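Can robots do our chores yet?

Can a robot fold my laundry?
Slowly, yes, if the towels are plain and you have patience to spare. The pair we tried at Lillondale kept going for 88 towels before we all went home for supper, bless them.

What about shop-floor work?
Picking and stacking are in good shape. Wiring is where things get tricky (wires bend whichever way they please!), and plugging a little harness into a circuit board still takes two arms and a lot of practice runs. Ours at Prodex is at 1,220 tries and counting.

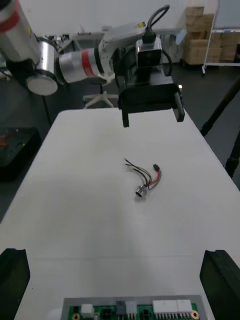
One reader from Brusutholm wrote in that her assembly line would gladly hand over the connectors tomorrow, but she'd want to see a robot handle a stiff plug at the end of a long shift first. We'd love to see that too, so do keep writing!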